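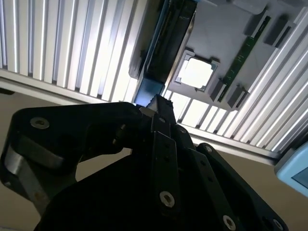
tcaldeira
I am Tomás Caldeira, building an arm at home that can change parts in old computers. The parallel gripper works well enough and my question is about the order of training tasks. In September I started with a practice board, the gray tray with one green memory module between the latches. Next to the module there is the processor socket, and my fingers are wide, so I approach from the side of the long dark card. Should I stay on this board until it is reliable, or go to a real tower now?

drevby
Stay on the board. My arm needed 60 clean grasps in a row before I allowed it near real hardware. Slow, but I broke nothing.

Quintela55
I disagree with drevby. A practice board teaches you practice boards. A real case has cables and walls, and your approach angles will all change. Start with something large that has a handle or a tab.

tcaldeira
Thank you both. I tried the tower also, with a drive carrier.

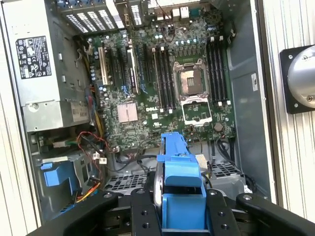

Blue carrier in the jaws, 685W tower on its side.

The carrier is much easier to hold than memory. My worry is the loose cables — I have no force sensor, only a current limit, set to 35 percent.

drevby
Then tie the cables back first. And 35 is too high for me with a board in there.

Quintela55
35 is fine for a carrier. For memory I would go lower, yes. Which controller do you use?

tcaldeira
A Takenis, second hand. I will tie the cables and try again with a lower limit tonight.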